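The letter from Wulska had been on the hall table for 2 weeks when Ilídio Matos opened it. His aunt's house was sold. The buyers wanted the piano gone by the end of November, and if he meant to have it he would need to send a truck.

He called Serrano, the mover on Bano Street, and got a price of $1,962. That was more than the piano was worth. It had a cracked pedal and 5 keys that stuck in damp weather. He wrote the number on the back of the envelope and went to make supper. 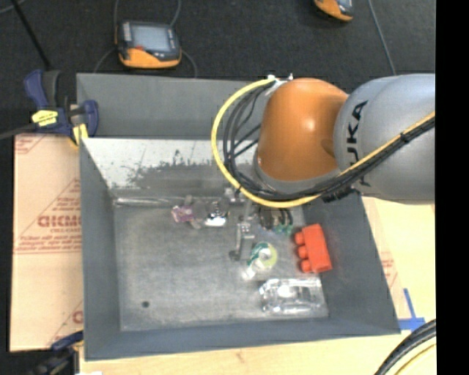 Let it go, Lellerix told him on the phone that night. You don't play, you have no room for it, and she only kept it for the photographs on top.

Ilídio said he would think it over. He washed his plate and moved the armchair away from the long wall. Then he got the tape measure out of the drawer and measured the space twice. It was short by the width of his hand.

In the morning he carried the bookcase into the bedroom, where it blocked half the window, and called Serrano back. The woman who answered asked if there were stairs.

"Two flights," he said.

She said that would be extra.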